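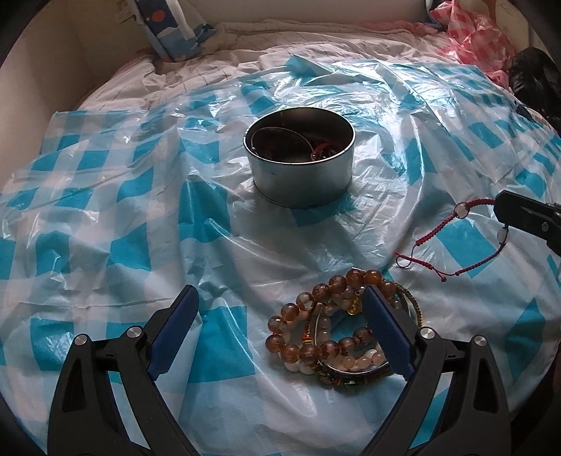

Bead bracelets, a metal tin and two hand-held grippers on a checked plastic sheet. The Urnotier study is concerned with teaching machines to handle small objects that tangle.

Learning from the bedroom
A study of household handling tasks asks how far a robot can be taught outside the laboratory

Tuesday, August 10, 2021

A bracelet is a difficult thing for a robot to pick up. It has no fixed shape and no obvious place to be held, and it is seldom found alone. Lift one from a heap and two more may come with it. For many years research on robot handling kept to blocks, mugs and boxes, objects whose outline can be measured once and relied upon afterwards. Jewellery, string and keys on a ring were left for later.

The Urnotier study, carried out by the handling group at the Sarkar Institute, takes up that postponed work. Its method is simple to state. A person performs an ordinary task in an ordinary home while holding a pair of grippers, one in each hand, and a camera on each gripper records what the fingers are doing. The recordings are then used to train a control program for a robot arm fitted with the same kind of fingers. The arm itself stays in the laboratory during this stage, and the homes supply the variety.

The group's report, released in March, covers 400 recordings of sorting and packing tasks made in 75 homes. Each task was chosen because it called for both hands. In the jewellery task the worker moves pieces between a heap and a small open container, one at a time, and must free each piece from its neighbours before carrying it. One gripper may steady the heap while the other draws out a cord. At other moments both are needed on the same piece.

Earlier studies of this kind generally relied on remote control, in which an operator steers a distant arm through a screen or a pair of levers. Remote control gives exact records of the arm's movements, but it is slow and tiring, and the operator cannot feel the moment at which a cord pulls tight. Hand-held grippers restore some of that feeling. The authors note that workers using them adopted small habits, such as a slight shake before lifting, that had not appeared in the group's remote-control work on the same task.

The chief question was whether such habits could be passed on. Two programs were trained for comparison. The first, named Trolell, learned only from recordings made at a laboratory bench, under even lighting and on a plain surface. The second, Clorka, was given the same number of recordings, all of them taken from homes. Both were then tried on the laboratory arm in 200 attempts each, using pieces that neither had met before.

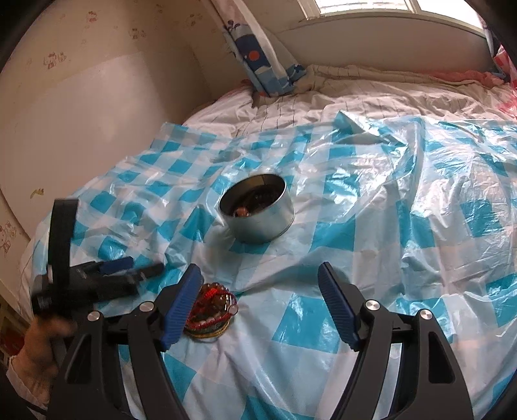
Surfaces proved to matter more than the authors had expected. A creased covering shifts when it is touched, and the piece lying on it shifts too. Glossy material throws back bright patches that a camera can mistake for an edge or for a metal object. Trolell, accustomed to a flat and dull bench, often closed its fingers on a reflection or stopped short of the heap. Clorka made the same mistakes less often, and when it did miss it was more likely to open its fingers and approach again from a different side.

On the plain bench the position was reversed, although by a narrow margin. Trolell was the quicker of the two and made fewer unnecessary movements. The report treats this as a fair result and advises against giving up bench recordings altogether. A mixture of the two was tested briefly at the close of the project, and the authors regard the outcome as too slight to publish.

Thin cords remained the weakest point for both programs. A smooth bead offers the finger pads something to press against, whereas a loose cord end may slip between them or fold beneath the piece being lifted. Ribbed pads helped with round beads and made little difference to cords. The group also records that neither program could judge reliably whether a second piece was attached to the first until the arm had begun to rise. A person holding the grippers notices the extra pull at once. The present fingers carry no sensor that would tell the arm the same thing.

There are further limits, which the report sets out at some length. The recordings show what was done and say little about the force used. Workers differed in how they emptied a container, some tipping it and others reaching inside, and the program sometimes hesitated between the two. Recordings in which a hand or a gripper moved quickly contained blurred passages, and seven of the homes had to be visited a second time for this reason.

Householders were asked for their consent before any work began and could have recordings withdrawn at a later date. The institute has kept the material on its own machines and has not yet decided on what terms other laboratories may use it.

The next stage will concentrate on cords and chains. A new finger with a simple pull sensor is being prepared for both the hand-held grippers and the laboratory arm, and the jewellery task will be repeated with it in a smaller group of homes. The containers will be varied as well, with narrower openings than those used so far.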